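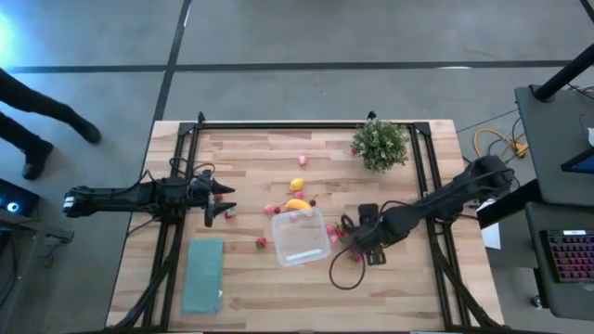 Thirumalai Rao had his camera off when I joined the call, and for a second I thought I'd gotten the time wrong. Then this cheerful voice came out of the gray square and said, "Sorry, sorry, I'm eating. Give me one minute and I'll be a person."

I'd been wanting to talk to him since a colleague at Dernwood sent me the syllabus for his intro statistics course, the one he took apart and rebuilt as a fully online thing called Bite. I teach writing, so I was never the audience for a stats course, but I read the syllabus twice and then signed up under my own name. (I got as far as week four. I blame grading.)

Bite opened with 1,000 people enrolled, which I thought sounded wonderful. Rao groaned when I brought it up.

"Everybody wants to hear about the thousand," he said. "I had 73 people finish. So for a while I went around telling people I'd run a class of 73, and then my dean asked me to please stop doing that."

I asked whether the 73 bothered him. He took a while to answer, and I could hear a spoon going around a bowl.

"It did in the spring. By May I'd read all their final projects and I felt better. There was a woman who did her whole project on bus delays outside her apartment building. She'd been collecting the times on the back of an envelope before she ever found us! I don't know what I taught her, exactly. I think I gave her somewhere to put the envelope."

The thing I really wanted to get at was the length of the pieces. Every lesson in Bite has a video that runs 3 minutes and then stops, sometimes pretty abruptly, and hands you a problem. I told him I'd found it a little bossy. He laughed so hard the audio clipped.

"It is bossy. The first version had these lovely long lectures, I was so proud of them, I wore a jacket. And then Lakshmi looked at the viewing data."

Lakshmi Sundaram is the instructional designer on the course, and she joined us about halfway through the call (camera on, much better lighting than either of us). She remembers the jacket.

"People were leaving before he'd finished saying what the lecture was going to be about," she said. "I sent him a chart on a Saturday, which I shouldn't have done. He called me right away and he was pretty upset."

"I was very upset," Rao said.

"And then he asked if he could cut the whole first unit."

They ended up cutting most of it. The discussion boards got the same treatment. They'd started on Skutex, the platform the college already paid for, and moved the conversations over to Flernetura after students kept losing their own posts. Sundaram was diplomatic about this. Rao wasn't, and then he asked me to leave that part out, so I have.

What I hadn't understood as a student was how much of the course was people answering each other. Sundaram puts learners in groups of four and lets them stay together until the end, even if two of them vanish. I asked her if the leftover pairs ever complained.

"All the time, and I do move them if they ask. But some of them don't want to be moved. I had one pair who wrote to each other in the comments every single week, mostly about the homework, partly about their kids. I'd have broken that up if I'd followed my own rule."

I wondered out loud what any of this would look like in my own class, which meets in a regular room with a whiteboard I can't get fully clean. Rao got very animated. He wanted to know how long I talk at the start. Fifteen minutes, I said. Then I admitted it's usually longer.

"Try stopping early once," he said. "Stop in the middle of the thing, give them the paragraph to fix, and see who looks up."

Sundaram told him to quit assigning me homework. He said I still owed him some from week four.

They're running Bite again in the fall, with a new unit on sampling that the two of them were still arguing over when I had to go teach. She wants it early. He wants it after the first project, and he was explaining why when I hung up.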